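Nallalell Hand-Held Gripper Guide
Section 4: Good Practice for Two-Handed Sorting

These rules apply to every operator who records tray tasks with a pair of Nallalell grippers. Read them before your first session in a home. Site leads may add to them but may not drop any.

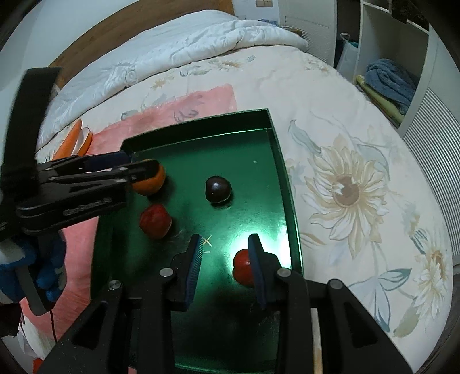
Reading time: 2 min

4.1 Before you start

1. Check that all the screws on both grippers are tight. Do not record with a loose finger.
2. Wipe the grip pads and let them dry.
3. Cover soft furnishings with a plastic sheet if the produce will be set down outside the tray.
4. Open and close each gripper fully, left hand first.
5. Enter the task code on the log sheet. Fruit and vegetable sorting is 709.

Note: Keep names, mail and family photos out of view. If you find one after recording, report the session number to your site lead.

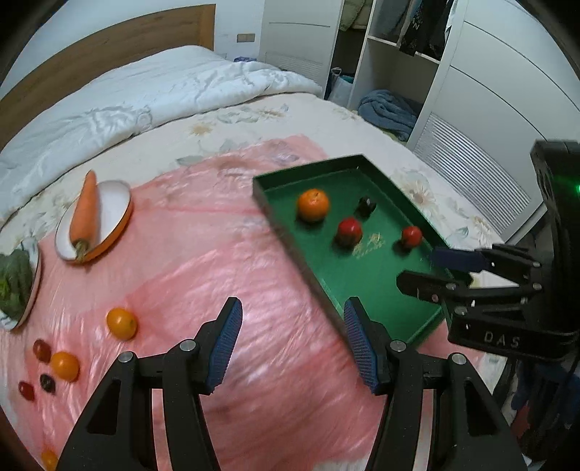

Shahla Alipour asked that the rule on reaching across be moved up to this page, saying new operators at Laltard learned it too late and had picked up the habit of crossing their wrists by then. It is now step 6.

4.2 During the task

6. Keep each gripper on its own side. If an item is out of reach, shift your feet or pass the item from one gripper to the other.
7. Move one item at a time with each hand.
8. Close the fingers until the item is held, then stop. Squeezing harder marks the skin.
9. If you drop something, leave the recording on and pick it up with the gripper.
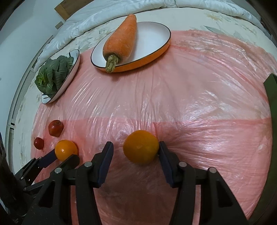
Fig. 4-3. Orange held between the finger pads, plates set out on the sheet.

CAUTION: Do not put your bare fingers between the pads while the other hand is on the trigger.

4.3 Produce

10. Use whole, uncut items only.
11. Throw out anything that leaks or shows mold.
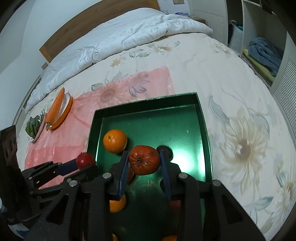
Soft produce needs its own rule, as it changes over a long day and the grip has to change with it. Firm items can be lifted from any side. A wrinkled piece, like the tangerine between the pads in the last figure, should be taken slowly and by its widest part. Write "soft" beside it on the log sheet. Do not swap it for a fresh one in the middle of a recording.

4.4 Finishing

12. Set both grippers down open.
13. Bag the produce. It must not be eaten after handling.
14. Send the log sheet to Mitra Shahbazi, extension 88, by 6 p.m.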